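Student Project Report: Trying Out the Rullside Bathroom Kit
Cumby Technical College, Service Robotics, team Uvix

Our team picked the Rullside kit from Igwe for the product review project, and we had a great time with it! The kit is a set of ready-made cleaning routines plus a teaching app, and it runs on an arm you already own. The student license is 199 dollars for one term. The full version costs 800, and we think a school lab could live without the extras (mostly fleet reports and a scheduler).

Setup took us 9 hours spread over the first week of August. Most of that went into calibration, and the manual skips a step there – you have to save the tool settings before you restart the app, or they are gone. After that, teaching was fun. You guide the arm to a few key poses, name them, and the app fills in the path between them.

We chose the toilet brush task because it has everything in it: a slim handle to grip, a holder to reach and a bowl with curved sides.

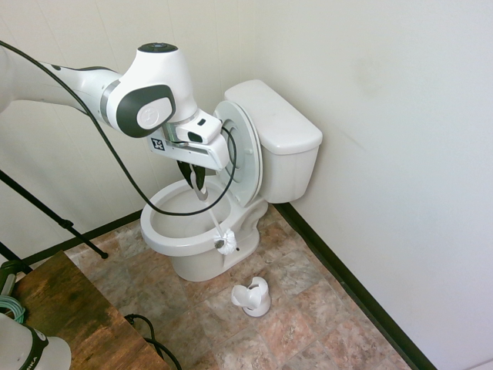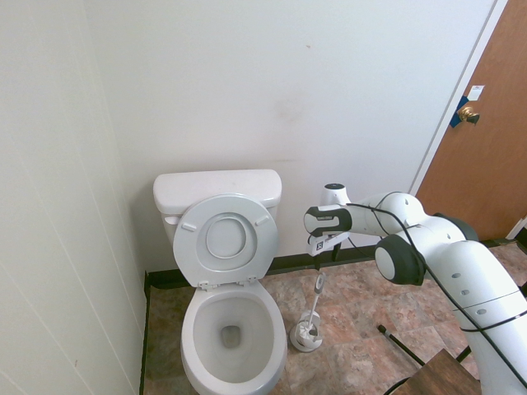 The routine has 8 taught poses in our version. The grip on the handle was the hardest one to get right, and we taught it again and again until the angle suited the rest of the motion. Cable routing also deserves more space in the manual. We would love to see a preview that warns you when the cable could snag.

Support answered both of our emails the next day with clear steps. For next term we want to try the sink routine with the same license, and compare the stock path with one we teach ourselves.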